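Finden、使用済みテーブルの引き取りと再販売を全店に拡大　汚れや傷の手入れ案内も店頭で配布

2024年4月25日
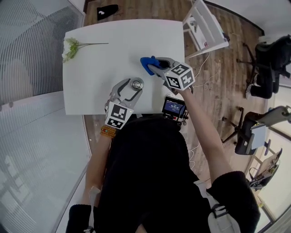
白いテーブルの天板と、そこに当てられた青い布かパッドのようなもの

家具販売のFindenは、家庭や事務所で使われなくなったテーブルを引き取り、点検と手入れをしたうえで中古品として販売する取り組みを、直営の16店すべてに広げると発表した。2月から一部の店舗で試験的に受け付けていたもので、連休明けから順次、各店の窓口とウェブサイトで申し込みができるようになる。

対象は同社が販売した食卓、作業机、会議用テーブルのうち、天板と脚がそろっているもの。購入した時期は問わない。購入時の書類が手元になくても、天板の裏や脚の内側に貼られた品番の表示が読み取れれば受け付ける。表示がはがれている場合は、店頭で形と寸法を確かめて判断する。他社製のテーブルは当面、対象に含めない。

試験期間中に各店へ寄せられたテーブルは約1000台だった。同社によると、持ち込まれた品の多くは天板が白や淡い色のもので、脚のぐらつきや構造の傷みよりも、天板の輪じみ、筆記具の跡、テープののり残りなど、表面の状態を理由に手放されたものが目立ったという。引っ越しや部屋の模様替えに伴う申し込みも多く、家族が増えて大きいものに買い替えたという例もあった。

■引き取りの方法

引き取りには、店舗への持ち込みと自宅などへの集荷の二通りがある。

持ち込みは無料で、営業時間内であれば予約はいらない。ただし、天板の長い辺が人の背丈を超えるような大型のものは、置き場所を用意する都合から、前日までに店へ連絡するよう求めている。脚が外せる構造のものは外して運んでもかまわない。その場合、ねじや金具は袋に入れ、天板と一緒に渡す。金具が足りないときも受け付けるが、査定額は下がる。

集荷は有料で、料金は一台につき3640円。同じ住所から同じ日に複数を出す場合は、二台目から割引になる。階段で上の階から下ろす作業や、窓からのつり下げが必要な場合は別に見積もりをとる。集荷の範囲は各店の配送地域と同じで、離島と一部の山間部は含まれない。分解を配送員に頼むこともできるが、壁や床に固定されているものは、取り外しを済ませておく必要がある。

持ち込みでも集荷でも、店が受け取った後に点検を行い、結果を電子メールか書面で知らせる。再販売できると判断したものには、状態に応じて同社の店舗で使える買い物券を渡す。現金での支払いは行わない。再販売できないものは、申込者の希望により返却するか、同社が素材ごとに分けて処理する。返却の際の送料は申込者の負担となる。

点検の結果が出るまでの期間は、通常で一週間ほど。引っ越しの多い時期には、これより長くかかることがある。

■点検と手入れ

集められたテーブルは、各店で簡単な確認を受けた後、Brettonにある同社の物流拠点に送られる。拠点の一角に手入れのための作業場が設けられており、もとは返品された商品の検品に使っていた区画を改装した。

点検は、まず脚の接合部と天板の反りを調べ、次に表面の状態を見る。がたつきがあれば金具を締め直し、必要に応じて新しいものと取り換える。天板に深い割れがあるもの、水を含んで端が膨らんだもの、熱で表面の層が浮いたものは再販売に回さない。脚だけが使える場合は、部品として保管し、ほかのテーブルの補修に充てる。

表面の汚れは、薄めた中性洗剤を含ませた柔らかい布でふき、水ぶき、乾ぶきの順に仕上げる。落ちない跡については、素材に応じて専用の洗浄剤を使う。白い天板では、研磨剤を含むクリーナーや硬いたわしでこすったことによる細かな傷が多く見つかった。こうした傷は見る角度や照明によって目立ち、傷の中に汚れが入ると、ふき取りだけではもとの色に戻りにくい。

同社は試験期間中、表面処理剤のメーカーPriltixから助言を受け、つやのある天板とつや消しの天板で手順を分けることにした。つやのあるものは、ごく浅い傷であれば保護剤を薄く塗ることで目立ちにくくなる。つや消しのものに同じ処理をすると、塗った部分だけが光って見えることがあり、洗浄までにとどめる。無垢の木を使った天板は別の担当が扱い、油の塗り直しを行う。

手入れを終えたテーブルには、状態を示す札が付けられる。区分は「良好」「使用感あり」「傷あり」の三つで、傷や変色がある場合は、その位置と大きさを札の裏に記す。ウェブサイトに掲載する際も、同じ内容を表示する。

■販売の方法と保証

再販売品は、各店の中古品売り場と同社のウェブサイトに並ぶ。価格は現行品の定価をもとに、区分と年数を考慮して決める。すでに製造を終えた型については、近い大きさの現行品を参考にする。セールや会員割引の対象にはならない。

店頭の品は、見て、触れて、選ぶことができる。取り置きは三日間まで。ウェブサイトで購入した場合は配送となり、到着後に説明と異なる傷やがたつきが見つかったときは、返品に応じる。使ってみて部屋に合わなかったという理由での返品は、再販売品については受け付けない。

脚の接合部と金具には、購入から一年の保証が付く。天板の表面は保証の対象外とした。同社は、手入れの方法や置き場所によって状態が大きく変わるためと説明している。

配送料は新品と同じ基準で計算される。組み立てを頼む場合の料金も変わらない。法人がまとめて購入する場合は、同じ型を必要な台数だけそろえられないことがあり、店の法人窓口が在庫を確かめたうえで見積もりを出す。

■試験販売では会議用が先に売れる

試験期間中の販売では、会議用テーブルの動きが最も早かった。小規模な事務所や学習塾、地域の集会所などからの問い合わせが多く、天板に多少の傷があっても、同じ高さのものがそろえばよいという注文が目立った。折りたたみ式は売り場に出るとすぐに売れることが多く、入荷を知らせてほしいという要望を受けて、ウェブサイトに通知の登録機能が加えられる。

一方、大型の食卓は売れるまでに時間がかかった。置ける部屋が限られることに加え、搬入の経路を確かめてからでないと決められないという声があった。同社は大型品の札に、脚を外したときの寸法も書き添えることにしている。椅子についての問い合わせも寄せられたが、座面の張り替えや衛生面の確認に手間がかかるとして、現時点では対象に加える予定はない。

地域ごとの違いもみられた。大学や専門学校の多い地域の店舗では一人用の作業机がよく売れ、郊外の店舗では食卓の持ち込みが多かった。売れ行きと持ち込みの偏りをならすため、全店での実施後は、拠点から各店へ送る品を月ごとに見直す。

■店頭で手入れの案内を配布

Findenは引き取りの拡大に合わせ、天板の手入れ方法をまとめた小冊子を作成した。各店のレジと中古品売り場で無料で配るほか、同じ内容をウェブサイトで公開する。試験期間中、手入れの方法を知っていれば使い続けたかもしれないという声が利用者から寄せられたことがきっかけとなった。

冊子では、白や淡い色の天板について、ふだんの掃除から落ちにくい汚れまでを順に取り上げている。主な内容は次の通り。

ふだんの掃除
乾いた柔らかい布で先にほこりや食べかすを取り除き、固く絞った布でふく。砂やパンくずが残ったまま強くふくと、細かな傷の原因になる。ふいた後は乾いた布で水気を取る。継ぎ目や縁に水がたまったままにしない。

油汚れ、手あか
水で薄めた中性洗剤を布に含ませてふき、その後に水ぶきと乾ぶきをする。洗剤を天板に直接かけると、縁や金具のすき間に入り込むことがある。肘や手首がよく当たる手前側は、汚れが薄く広がって気づきにくいため、週に一度は全体をふく。

茶やコーヒーの輪じみ
早いうちであれば水ぶきで落ちることが多い。時間がたったものは、薄めた中性洗剤を含ませた布をしばらく置き、浮かせてからふき取る。一度で落ちなければ繰り返す。カップの下に敷物を使うと跡がつきにくい。

筆記具の跡
鉛筆は消しゴムで軽くこすり、かすを払ってからふく。水性のペンは水ぶきか中性洗剤で落とす。油性のペンは、少量のアルコールを布に取り、目立たない場所で変色がないか試してから使う。つやのある塗装や無垢の木にはアルコールを使わない。

テープやシールののり
端からゆっくりはがし、残ったのりはぬるま湯で湿らせた布を当てて柔らかくする。金属のへらや刃物は使わない。市販のはがし剤を使うときは、天板の素材に使えるかどうかを容器の表示で確かめる。

熱による跡
鍋や土鍋、アイロンなどを直接置かない。白く曇った跡や表面の浮きは、家庭で直すことが難しい。ノート型の電子機器でも、長時間同じ場所で使うと底が熱くなることがあり、敷物を使うか場所を変えるよう勧めている。

日焼け
窓際に置いたテーブルは、日の当たる部分と物を置いていた部分で色に差が出ることがある。卓上の物の位置をときどき変えるか、日差しの強い時間はカーテンを引く。一度黄ばんだ部分を洗剤で戻すことはできない。

使わないほうがよいもの
クレンザーなどの研磨剤、金属たわし、硬い面の付いたスポンジ、シンナー、塩素系の漂白剤。メラミンを使ったスポンジも表面をわずかに削るため、つやのある天板には向かない。使う場合は目立たない場所で試す。

道具についても触れている。ふき掃除用の布は、食器用と分けて用意し、使った後は洗って干す。布に砂や金属の粉が付いていると、柔らかい素材でも傷がつく。色の濃い布を初めて使うときは、水に浸して色が出ないことを確かめてから白い天板に使う。パッド状のものは、裏と表で硬さが違う製品があり、使う前に面を確かめる。

同社は冊子の配布とあわせ、ふき掃除用の布と中性洗剤の小瓶を組にした手入れ用品を各店で販売する。価格は599円。洗剤は詰め替えにも対応し、布だけの販売も行う。テーブルを購入した人に限らず、誰でも買うことができる。

■補修の講習も

一部の店舗では、天板の手入れと脚の締め直しを学ぶ講習を開く。Widmer店では店の奥の作業台を使い、参加者が見本の天板で汚れの種類に応じたふき方を試す。所要時間は一時間半で、参加は無料。少人数で行い、申し込みはウェブサイトで先着順に受け付ける。家から天板の写真を持参すれば、店員が手入れの方法について相談に応じる。

内容は前半が表面の手入れ、後半が金具の扱いとなる。後半では、脚がぐらつくときにどの金具から確かめるか、締めすぎによって穴が広がった場合にどうするか、床の傾きによるがたつきをどう見分けるかを扱う。工具は店が用意する。子どもの同伴はできるが、工具を使う間は保護者がそばにいることが条件となる。

ほかの店舗での開催は、Widmer店での申し込み状況をみて決める。講習の内容を短くまとめた動画も準備しており、夏までにウェブサイトで公開する予定。

■粗大ごみとの関係

家庭で使わなくなったテーブルは、多くの自治体で粗大ごみとして扱われる。手数料や出し方、収集までの日数は地域によって異なり、引っ越しの時期には予約が取りにくくなることもある。Findenは、引き取りの対象にならない品については、住んでいる自治体の案内に従って処分するよう呼びかけている。

再販売に回せなかったテーブルは、木質の部分、金属、樹脂に分けて処理業者に引き渡す。天板に使われる木質の板は、表面の層の種類によって再利用の方法が異なり、燃料になるものと、板の原料として使えるものがある。試験期間中は、返却を希望した人は少なく、再販売できなかった品のほとんどを同社が処理した。

同社は今後、新しく発売するテーブルについて、天板だけを交換できる型を増やす方針も示した。脚と天板の穴の位置をそろえ、異なる年に作られた部品どうしでも組み合わせられるようにする。最初の型は来年の発売を予定しており、すでに販売されているテーブルへの対応は検討中としている。交換用の天板の価格は決まっていない。

■利用者の注意点

申し込みの前に、引き出しの中や天板の裏に私物が残っていないかを確かめる。配線を通すための穴や受け皿が付いた型では、電源タップやケーブルが付いたままになっている例があった。点検で見つかった私物は店で一定期間保管し、連絡がつかない場合は処分する。

天板に敷いていた透明の敷物は、外してから出す。長く敷いたままにすると天板に貼り付くことがあり、無理にはがすと表面を傷める。はがれないときは、そのまま持ち込んでもかまわない。

汚れがひどい場合も、事前に強い薬剤でこすり落とす必要はない。乾いた布でほこりを払う程度でよく、落ちない汚れがあるときは申し込みの備考欄に書く。何をこぼしたか、どの洗剤を使ったかが分かれば、拠点での作業の参考になる。

自分で塗装した天板や、粘着シートを貼った天板は、状態を見て判断する。シートがきれいにはがれ、もとの表面が残っていれば受け付ける。塗装し直したものは、区分にかかわらず再販売できないことが多い。

申し込みは本人のほか、家族や代理人でもできる。事務所で使っていたテーブルを法人として出す場合は、資産の処分に関する社内の手続きを済ませておく必要がある。引き取りの証明書は、申し込みの際に希望すれば無料で発行される。

受け付けの開始日は店舗によって異なる。各店の開始日、集荷できる地域、対象となる型の一覧は、Findenのウェブサイトに掲載されている。試験期間中から受け付けている店舗では、これまで通り申し込むことができる。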